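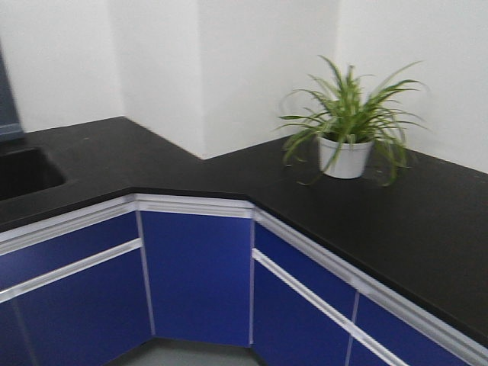 The corner worktop in the Lollau kitchen, with the spider plant on the right-hand run.

Wiping down a black worktop gets a lot easier for robots

April 3, 2023

I've been promising a kitchen update for ages, so let's have one! The short version is that our wiping robot now hardly ever bumps into anything, and the change that got us there was much smaller than any of us expected when we started in December.

For anyone new to these pages, Lollau is our home robotics group in Lostdale, and the kitchen is where we try things out. It has blue cupboards, a black worktop that goes round a bit of wall sticking out in the middle, a dark sink at the left end and a spider plant. The job is simple to say: give the robot a cloth and ask it to wipe the worktop without knocking the plant, running the cloth into the wall or dropping it in the sink.

The sink is the really mean part. It's nearly the same colour as the worktop, and in soft light the two are very hard to tell apart on camera. Our old software would look at that end of the counter, decide it was one long flat surface and carry on wiping over the hole. The plant causes a different sort of trouble. The pot is easy (small, white, sitting on black, what more could you want?) but the leaves go everywhere, and some of the tips come almost down to the worktop. The old software kept a nice safe gap round the pot and then dragged the cloth straight through the leaves.

Sarahí Maldonado came up with the fix, which she has called Kornura. I asked her to explain it to me over lunch and I think I've got it. Before, the robot looked at the worktop once, made a map of where it was allowed to go and trusted every bit of that map equally. With Kornura, it makes the same map but also marks how sure it is about each patch. Where it's sure, it wipes at full speed. Where it isn't, it lifts the cloth, moves the camera on its wrist to a different angle and looks again before it goes any further. If the second look agrees with the first, off it goes. If the two looks disagree, it treats the patch as off limits and works round it.

I did ask why it couldn't take lots of looks everywhere and be done with it. It could, she said, and we tried that, and it took so long that you'd have wiped the thing yourself and made a cup of tea. Most of a worktop is boring. The robot only needs to slow down for the edges, the corners, the sink and the leaves, and the trick is getting it to notice which bits those are without being told.

So, numbers. We ran the old software 402 times, moving the plant between runs and changing the lights. It touched something it shouldn't have in 57 of those runs. Then we ran Kornura 402 times, with the same plant positions and the same lights, and it did so in 2. I was sitting with Tarek Awwad when the last of those came through and he made me check the count again before he'd let me tell anyone. Same answer! Both of the bad runs were leaves, and in both the plant had been put right next to the wall, so the second look was from nearly the same place as the first. There just wasn't room for the camera to get round the side.

"I'd rather have those two than none," Tarek told me. "They both went wrong in the same way, so we know what to work on next."

There's a cost, of course. Kornura is slower than the old software, mainly at the sink end, where it stops to look more often than anywhere else. It also leaves more of the worktop unwiped. When the two looks don't match it plays safe, and you end up with a small dry patch near the plant and another in the corner by the wall. Sarahí isn't bothered by the first one (you can always move a plant) but she'd like to get rid of the second. Her idea is to let the robot go back at the end and take a third look at anything it skipped, with the rest of the job already done and no hurry.

I should also say what we haven't shown. All of these runs were in one kitchen with one plant and one kind of cloth. We cleared away mugs, plates and everything else people leave lying about, and a real kitchen would have all of that and a puddle of something sticky as well. The lighting changes were fairly gentle too. We haven't tried it with strong sun coming in low, and the shiny metal trim along the front of the cupboards could well give us grief when we do. So please don't write in asking to have one at home just yet – I know some of you will anyway.

What I like most is how little had to be added. The arm is the same, the camera is the same and the wiping itself hasn't been touched. All the new work is in deciding when to stop and have another look, and that should carry over to other jobs. Tarek wants to try it on putting dishes away, where glass gives the cameras as much bother as a dark sink does. He's already been asking round the office for old jam jars.

The next round of tests will be at the Hourani building across town, which has a pale worktop and a steel sink. I'm told that pale tops are easier in some ways and worse in others, as the wall and the counter can run into each other on camera the way our counter and sink do. Sarahí is packing up the kit at the moment and the plant is going too, so that there's something in common between the two sets of runs. I've been put in charge of carrying it.

The write-up is nearly finished and will go on our papers page along with the full list of runs, including the two that went wrong. If you work on anything similar and want the plant positions so you can set up the same test, drop us a line through the contact form and mark it for Sarahí. She's quick at answering, much quicker than me.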